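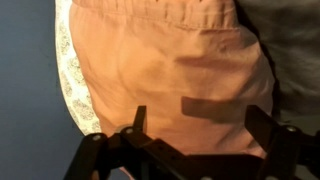 Notebook 29, p. 266

1 May 2019

Soft goods, sorting and relabeling. Continued from p. 265.

Started with the pink piece. It is still down in the register as "pillow cover, pink," which I doubt. The top has a folded hem with a stitch line under it, and the cloth puckers along there the way it does over elastic or a cord. A plain pillow cover would have no reason for that. Bag or pouch is closer. Changed the register to "pouch, pink, gathered hem" and left the old wording in brackets so the December sheets can still be matched up.

Color: N. wrote salmon, I would write peach or dusty pink. It goes a good deal deeper toward the side where the cloth curves away. Register says pink and that will do.

Lining: off-white with a small repeating print in greenish beige and tan, paisley or some kind of floral medallion. A narrow strip of it shows along the left edge. Could be the lining folding out or a separate layer inside. Not settled. Do not write "lined" on the tag until someone has turned it inside out and looked at the seams.

There is also a darker brownish-rose band across the lower part, right of the middle. Might be a sewn-on tab or strap, might be only shadow in a fold. Check by hand. If it is a tab, it needs its own line in the register, same as we did for the Balaskas bags.

Dark gray cloth next to it: nothing entered yet. Compare with the gray pieces on the Murna list before giving it a new number.

Numbers. Pink pouch keeps 320. Tag 526 was written out twice, once in my hand and once in Nadja's. I have voided mine. Please cross through voided tags and put them in the envelope, don't throw them in the bin, or we end up hunting for them.

Folding. Tried the register method (thirds, then half) on one of the other gathered bags and it makes a lump at the hem end, and the stack leans. Better to lay the hem flat, smooth the body away from it, and roll loosely from the bottom. Takes more room on the shelf but the gathers don't get crushed. Will do all the gathered pieces this way unless Nadja Wallner objects.

Shelf space: the Sedus cabinet is full down to the second shelf. Rolled pieces can go on the third if the spare tablecloths move to Flestevthorpe with the next load. Asked, no answer yet.

To do
- turn 320 inside out, look at lining and seams
- tab or no tab
- gray cloth against Murna list
- new cotton tape for tags, the paper ones tear at the hole
- copy today's changes into the typed register

Stopped before the towels. Those start on the next page.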